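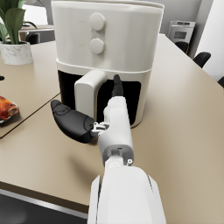
Rhea Ambrosio wrote on the unit forum last night that she'd read the contact planning chapter twice and still couldn't see why we don't just close the hand and pull. Fair question! Half of you were probably thinking it, so I've moved it to the front of these notes and pushed the Jacobian revision back to the tutorial.

Week 5 notes: drawers, handles and contact in simulation

What Rhea is describing is what I'd call the pick-and-place habit. You've got a target pose, you run the planner to it, you close the fingers, you move the wrist. It works beautifully for a block on a bench. An air fryer basket is a different animal, and the handle isn't even the hard bit. The basket is only free to move along one line, and the moment your hand and that line disagree by a few millimetres you're no longer moving a basket, you're loading up a joint. In sim that shows up as a contact force spike. On hardware it shows up as me filling out a form.

So look at where the hand is. The thumb is down low, under and to the left of the handle, and there's a finger with its tip in the dark opening to the right of it. Ask yourself what your planner would say about that pose. If you've left the default collision margins on, it'll say the goal is invalid and go home, as it should, given that you've told it all contact is bad. The first job this week is telling it which contacts you want.

Allowed contacts

In Quiambao (our planner wrapper, for those who've joined late) you do this with the contact table. Each row is a pair of links and a phase. Put the thumb and fingertip links against the handle link for the grasp phase and the pull phase, and leave everything else strict. Please don't turn off collision for the whole hand. I had 13 submissions do that last year and every one of them had knuckles inside the appliance body – very fast plans, mind you.

A finger inside a gap is its own headache. The collision mesh that ships with most appliance models is a convex hull, and a convex hull has no gap in it. You'll see an opening in the render and the physics will see a solid lump. Check the collision view before you spend an evening tuning gains. Jomar Ambrosio posted a script that toggles visual and collision geometry from the command line, and it's pinned in the Karnness channel.

The pull itself

Use impedance control for this. Stiff along the direction of travel, soft across it and soft in rotation. I start at a ratio of roughly 11 to one and adjust from there, and I'd like you to plot at least a couple of other values so you can see what happens when you get greedy. Too soft and the hand slides off sideways, too stiff and you're back to position control with extra steps.

You also need an estimate of the travel axis. For the lab you may read it from the model file. For the bonus marks, estimate it from the first bit of motion: pull gently, log the fingertip positions, fit a line, update, keep going. It's a lovely little loop and I'm a bit sad it's only worth bonus marks.

Perception, briefly

White handle on a white body. If you're segmenting on colour you'll have a rotten time, and even the learned segmenter gets mushy around the front edge. Use depth. The handle sticks out, and that step in the depth image is worth more than anything in the RGB. Once the fingers are in close they cover a good part of what you want to see, so freeze the handle pose before the final approach and don't re-estimate until you've backed off.

Clutter: leave the plant and the plate of roast meat in the collision world. I know deleting them makes the planner quicker.

For the lab

Scene seed is 231 for everybody, so we can compare. Run the full batch of 137 trials on the Lerivville machines, please don't try it on your laptop. Hand in the contact table, the force plots for the pull phase and a page on the failures. I read the failure page first and mark it hardest.

Prosero licences for the plotting tools renew in August, so if yours complains, email me and use the plain Python version in the meantime.

Rhea, if you're still keen, try close-and-pull with pure position control as trial zero and bring the force plot along to the tutorial. I'd love to put it up on the big screen.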